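Skavmont Pattern Set: README

Carving patterns and class notes, kept by Angus Mudgway

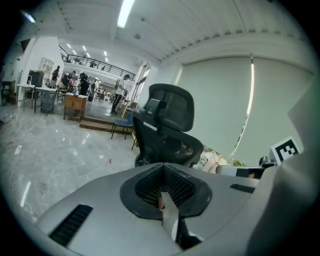

5 min read

What this is

Skavmont is a set of 31 relief and chip carving patterns, with the notes that go with them. I drew most of them for the Friday evening group at Plollside and later cleaned them up so other clubs could print them. The set is free to use in classes and at home.

What is in the folder

patterns/ has one PDF per pattern, at full size on letter paper.
notes/ has a plain text file for each pattern with the wood I used, the blank size and the order of cuts.
index.csv lists every pattern with its name, style, skill level and blank size in inches.

File names start with the pattern number. Number 30 is the oak leaf border and takes two sheets. Tape them along the dotted line before you trace.

Printing

Print at 100 percent. Turn off "fit to page" or the borders will come out small. Each sheet has a one-inch bar in the bottom corner, so put a ruler on it before you cut anything.

Wood and tools

Nearly all the notes assume basswood. Butternut works for the larger leaves. I would stay away from pine for the chip carving patterns, as the hard and soft rings make the knife jump. The Morrison rosette needs a V-tool and a small gouge. The beginner patterns need a knife and a pencil.

Wear a glove on the hand that holds the work.

Known problems

The Tronwood panel has a line missing on the left side of the lower scroll. Copy it from the right side, flipped.
Pattern 5 was scanned from an old tracing and the lines are thick. Cut to the inside edge.
Skill levels are my own opinion. Two of the ones marked easy gave people trouble in class.

Changes

March: added the fish and both acorn patterns, fixed spelling in the notes, took out a duplicate of the star.

Use

Copy and change the patterns as you like. Finished carvings are yours to sell. Please don't sell the pattern sheets themselves.

Corrections can go in the pattern box at Plollside, with the pattern number written on top.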